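About Us

Hi, I'm Delyth Prothero, and together with Wyn Gwynne I run Trirby. We set up small robot arms for people who've never owned one, and then we look after them. That second part takes up most of our days. A lot of firms will sell you an arm and drive away. We come back, usually with a bag of cable ties and a flask.

We started out fixing coffee grinders and label printers in Zurnwood, and one of our regulars asked whether we'd look at a gripper that kept dropping things. Wyn took it home, had it in bits on the ironing board, and found a worn pin you could barely see. He was hooked after that. I was hooked a bit later, when I worked out that the customer had been living with the fault for most of a year and had simply gotten used to it!

There are five of us now. Wyn does the mechanical side. I do the setup visits and the phone. Rhun Gittins writes the software and Rhun Watkins does wiring (yes, two Rhuns, we go by surnames and so should you if you call). Gwawr Nicholas keeps the parts shelf and teaches the half-day classes, and she's the one to talk to if you want a price.

The tabletop cell

Most of what we do these days is one kind of job: a single arm, a two-finger gripper, a camera, and an ordinary table. We call our version the Mostyn. We've set up nearly 30 of them, and I'd like to tell you how we go about it, mostly so you know what you're letting into your building.

We begin with the table. People apologize for their tables and they really don't have to. If it doesn't rock, we can use it. Pine with knots in it is fine too, though knots can confuse a camera that's been told to look for dark round things, so Gittins likes to collect plenty of views of the bare wood before anything goes on it.

Then Watkins runs the cable along the arm. This is the fussiest part of the day and he will not be hurried. A cable that's too tight pulls at the wrist when the arm stretches, and one that's too loose catches on the first thing with a handle. He moves every joint by hand, all the way one way and all the way back, before the power goes on. If you've got a cat, please shut it out for this bit.

Next come the fingers. Wyn checks that the two pads meet flat along their whole length, using a strip of paper. He closes the gripper on it and pulls. If it slides out at one end and holds at the other, the pads are out of line, and he'll loosen both screws and start over. I've seen him do that over and over on a finger that looked perfect to me.

After that we like to try the gripper on real household things. We have a set of foam blocks somewhere and they're fine for a first test, but foam forgives everything. A mug doesn't. It's round, it has a handle that might be pointing anywhere, and a full one weighs more and needs to stay level. So mugs are what we practice with, with a few other things standing nearby, such as cans, a basket and a tissue box.

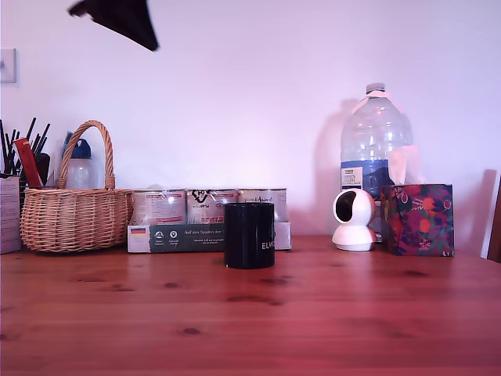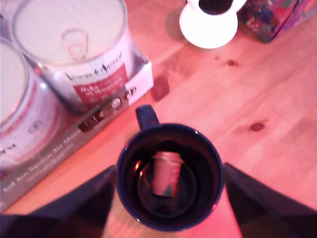 What we check with a mug

The first thing is the approach. We bring the open fingers down slowly and look at the gap on each side. If one side is tighter than the other, the arm's idea of where the mug is doesn't match where the mug is, and we go back to the camera settings before we touch anything on the gripper. It's very tempting to fix it by nudging the fingers over. Please don't! You'll get that mug right and every other mug wrong.

The handle comes next. We turn it toward the arm, away from it, and out to each side, and do the whole approach again each time. A handle in the path of a finger is the commonest reason for a bumped cup, and it's much nicer to find that out at low speed.

Last of all is the squeeze. We start with the grip force well below what we think we need and bring it up in small steps until the mug lifts without slipping. Gittins writes the setting on a piece of tape and sticks it to the base of the arm, so it's there when somebody changes the pads and wonders what the old number was.

Looking after it

Once it's running, a Mostyn doesn't ask for much. Wipe the finger pads with a damp cloth at the end of the day. Wipe the camera lens with a dry one, and not the same one you used on the pads (I speak from experience). Every 800 cycles or so, give the wrist screws a gentle check with the small wrench in the lid of the case. If a screw turns at all, call us before you tighten it, and tell us which one.

We visit 3 times in the first year as part of the setup price. Wyn listens to the joints with his ear practically on the casing, Watkins looks over the cable for shiny spots where it's been rubbing, and Gittins runs the mug test again and compares it with the first one. Pads get replaced when they've gone glossy. We use Osik pads, which come in soft and firm, and Gwawr keeps both on the shelf.

If something breaks between visits, switch the arm off, support it with a hand as it settles, and leave whatever it was holding where it is if you safely can. Half the time the position of the dropped thing tells Wyn what happened.

Come and see us

We're upstairs from the bakery in Zurnwood and the door sticks, so push. Gwawr's next round of classes starts in February, and you're welcome to bring your own gripper if it's misbehaving, or your own mug if it's an odd shape. We like the odd ones.

Contact Trirby | © 2024 Trirby, Zurnwood | Back to top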